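Materials Handling 618, Handout 31
Araba Zakaria

Disorder in Bins 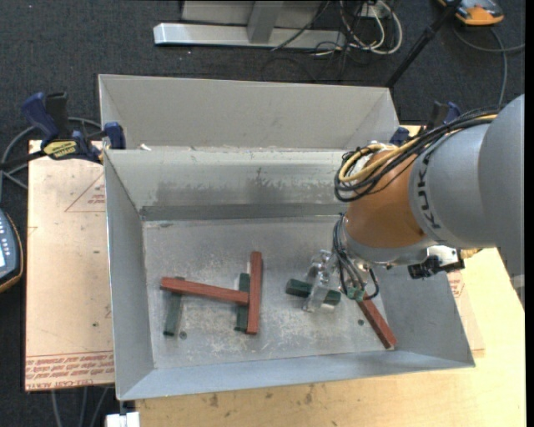

Fig. 1. Red and green bars on the floor of a divided metal bin.

Factories buy parts in tidy boxes and then tip them out. Most of this unit concerns the consequences.

Terms for the quiz:

Crossing: one bar lies over another. Fig. 1 has a red bar crossing two green ones.

Free bar: nothing rests on it. Students find these everywhere until asked to defend their choice.

Nesting: bars side by side, touching along their length. Looks orderly and is a nuisance to separate.

Sloping walls send parts back toward the floor, where they join their friends. The scuffs and scratches in Fig. 1 are what a bin floor looks like once it has a career.

Reading: Amissah, ch. 3, on jumbled stock. Skip the poem.

Homework: sketch Fig. 1 from above and mark every crossing. Use two colors. Pencil shading labeled "green" lost marks last December and will again.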